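Blog > Home and Desk > Two tables, one room

Two tables, one room

So I've finally given in and put a second table in the work room. I held out for ages (mostly on the grounds that a second table is just a second place to dump things) but by March the desk had got to the point where I was moving a cup to get at the keyboard, moving the keyboard to get at the post, and then losing the cup. Something had to give!

The desk itself is staying. It's the orangey-brown one I've moaned about on here before, and I've made my peace with the colour. Monitor on it, keyboard, phone, and that's supposed to be the lot. The new one is a light wood, much paler, with a grain I really like. I found it in the Amwood clearance bit for 226 pounds, which made me wince, but I'd been looking at a Seixas one that was a good deal more and wobbled in the shop, so I felt quite virtuous carrying on past it.

Haiyan Dai came round to help me shift everything, and we spent a whole afternoon arguing over which way the tables should face. She wanted them in a row along the wall. I wanted to be able to swing round from one to the other without getting up, because I'm lazy. I won, but only because she got hungry.
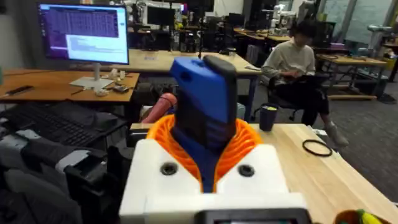

Pale table on the right, old desk on the left, and plenty of legroom in between.

The rule for the pale table is that anything can go on it as long as it gets cleared by six in the evening. You can imagine how that's going. There's the navy tumbler, which has followed me through three flats, and the little orange bowl, and a black rubber ring that I keep meaning to put somewhere sensible and keep putting back down again. I've bought a set of 6 small tubs from Unik for exactly that kind of thing and they're still in the hall in their wrapping.

What I hadn't expected is how much I like having the chair out in the open. It used to be wedged under the desk and you had to sort of post yourself into it. Now you can stretch your legs right out with something on your lap, and I think more reading gets done that way than at either table.

Next job is a lamp. I've been eyeing up a Cevlow one with a long arm, if it ever comes back into stock. If you've got one, does the arm droop?

Recent posts
The great cable untangling
Painting the hall, second attempt
Shelves that nearly fitted
What I keep in the airing cupboard

Back to top | Contact me | All words my own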